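Running the Kitchen Table Demo on an Open Day

Set the table before the doors open at Brovwood. Home the arm, load the Lireck task file and run one full cycle with no visitors in the room.
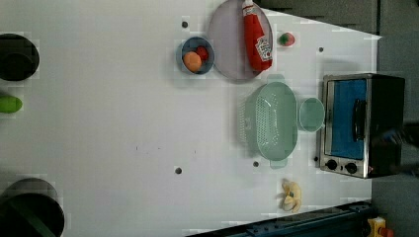

Keep each demo slot to 7 minutes. Start with a single pick and place at low speed, then let a visitor name the next object. Toy food works well for this: the strawberry on bare tabletop is an easier first request than the orange fruit in the blue bowl. Leave the ketchup bottle for a later slot.

Reset the table after every 4 groups and log any missed grasps.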